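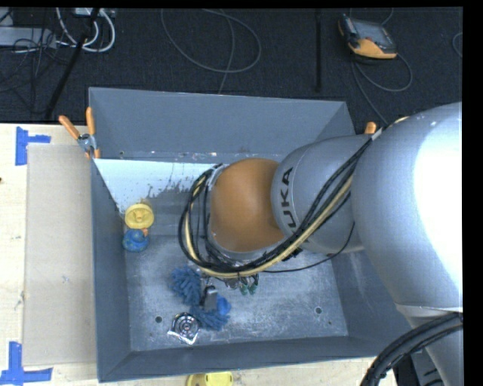 Lorna Haskett
List moderator, Tendudier Tellers

Re: [tellers] The wolf's side of things, and my ending

Hello all,

I meant to answer this over breakfast and now it's past four in the afternoon, so please forgive me. I wanted to read the whole story through twice, once quietly and once out loud to the dog, before I said anything.

> I've attached my retelling of The Boy Who Cried Wolf for the
> spring booklet. It's told by the wolf, who has been blamed for
> the sheep for hundreds of years and would like to clear his name.
> My trouble is the ending. In the version I grew up with, the wolf
> eats the flock and the boy learns his lesson. If my wolf is
> innocent, then who took the sheep? And does the boy still get to
> learn anything? Also it has come out at 1229 words and I know that
> is over. I don't mind cutting but I can't see where. Be as hard on
> it as you like.

First of all, I'm not going to be hard on it, I enjoyed it far too much! The wolf with the sore paw who only wants somebody to look at it is lovely, and the part where he practices saying good evening to a tree stump made me laugh both times. Please don't touch the tree stump.

About the ending. I don't think you need to tell us who took the sheep. You've got that line on your third page where the gate is "hanging the way it always hung," and I read that and thought, oh, they just wandered off. A child will catch it too, and feel very clever. What muddles things at the moment is that the wolf explains the gate again in the last paragraph, and then the old shepherd explains it a third time. I would let the wolf notice it once, early, and keep quiet.

As for the boy, I'd like him to have a bit more to do. Right now he shouts and then he's more or less gone until the villagers come up the hill. Could he and the wolf meet, even for a minute? They have the same problem when you think about it. One told fibs and one never did, and neither of them gets believed. When I told the old version at the Doherty library (this was February, with the heating out and all of us in coats), a little girl asked me what the wolf would have said if anybody had asked him, and I had no answer for her at all. I've been chewing on it ever since, so you can see why your story went straight to my heart.

Now the length. Page one is where I'd look. You spend a good long while on the village, the well, the baker, the baker's brother, and then the wolf says "but I am getting ahead of myself" and starts again. What if you began at "I have never cared for mutton"? That is such a good first line and it's hiding down at the bottom of the page. I also think 2 trips up the hill would do instead of three, though I know three is traditional and some of you will write in to scold me.

The other thing is how he talks. He's a gentleman for most of it and then near the end he says "you guys," and I couldn't tell if you meant it.

While I'm writing to everybody, the Dilteck print shop needs our pages by the end of the month, and they've quoted us for 425 copies, same as last year. If you've already sent me yours, thank you, I have it. The carpool for the Okia story night still has room in the back seat, but you'll be sharing it with the puppet trunk.

Send me the new draft whenever it's ready, even if it's messy, and do tell me what you decide about that gate.

Warmly,
Lorna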